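Subject: Re: [hulon-singers] Summer sing in Orley

> Is there still space in June? And do I need to read music? I haven't
> sung since school and I'm a bit nervous about the Badawi pieces.

Yes, please come! We had 85 voices last year and the hall at Orley takes 127, so there's lots of room (basses, we love you especially). You don't need to read a note. We teach everything by ear, line by line, and the Badawi rounds are the easiest thing on the list, with such a gorgeous second half!

We start at 2 with tea and a good long warm-up, then split into parts. The Skarkitz songs come after the break, once everyone's properly awake. Bring a mug and something for the cake table, and wear flat shoes for the stamping one! 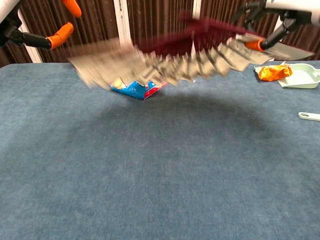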